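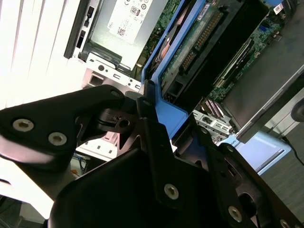

I have been hearing about exit velocity from nine-year-olds lately, and I blame the cage rental places. Ours is called Grokska. It has five tunnels, a pro shop and a tablet bolted up next to every plate, and after each swing the tablet gives you a number. The kids look at the number before they look at where the ball went.

The sales pitch is that data develops hitters. Maybe it does, at the top. I've seen no evidence that it does much for a kid who still steps in the bucket on anything inside. Last winter our league's 12U teams paid for the full package, the Wunder swing sensors plus a monthly report, and the report on one boy I know well came to 17 pages. It logged 3841 swings. He hit about the way he had the summer before, except that he now pops up more, having been told his launch angle was low.

I'll be told that's one kid. Fine. Then show me the others. When I asked for results, what I got was a chart of average bat speed going up from November to March. These are twelve-year-olds. They grow. You could have handed them broomsticks and gotten the same chart.

What bothers me more is what the money and the hours replaced. Jenach Field used to be open on weekday evenings until dark, and kids played whatever game they had enough players for. They learned to hit the other way because right field was closed when you only had six. Now the gate is locked unless a team has the slot, and a slot costs more than some families want to say out loud.

A cage can't teach you to read a pitcher, or take second on a lazy throw, or hit with your hands frozen in April when you're behind in the count. It throws the same ball at the same speed and tells you how you did.

The league wants to renew for next season at $224 a player. I'd vote no. Spend it on lights and a bucket of decent balls, and unlock the gate. If somebody has numbers showing that the sensors won us games, I'll read them, but please leave out bat speed.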